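4.2 Comparing two grippers on the power supply task

Run this comparison after both arms have passed the checks in 4.1. Allow 80 cycles per gripper.

1. Open the Vallow controller and load the Kirkolska profile.
2. Select the gripper to be tested. Leave the other arm parked with its fingers open.
3. Set the grip force to level 4.
4. Jog the gripper over the first power supply unit and lower it until the fingers are level with the metal casing.
5. Close on the casing. Do not close on the wires.
6. Lift, hold, set down and release. Save the pose.
7. Start the cycle and log every missed or dropped unit.
8. Repeat steps 2 to 7 with the second gripper.

Note: Use the same units, in the same order, for both runs. Tuck wires clear of the grip point before each run.

CAUTION: Keep hands and sleeves out of the reach of both arms while the controller is live. Press Stop before moving a unit or a cable.

Wrist camera settings are in 4.3. Send logs to Hnat Semeniuk. 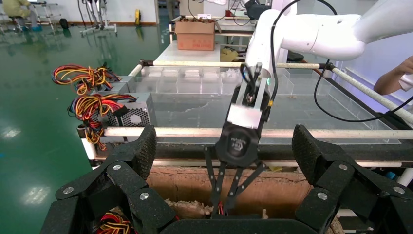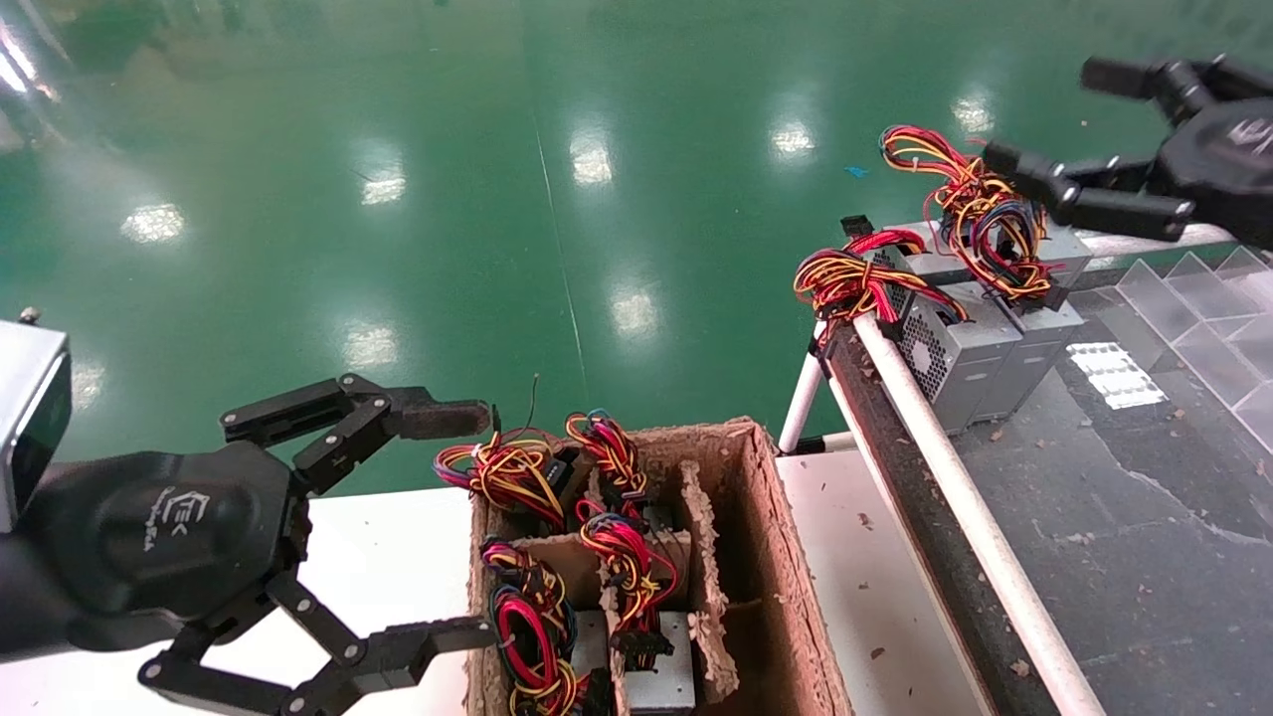
Figs 4-3 and 4-4. Black two-finger grippers and power supply units at the test station.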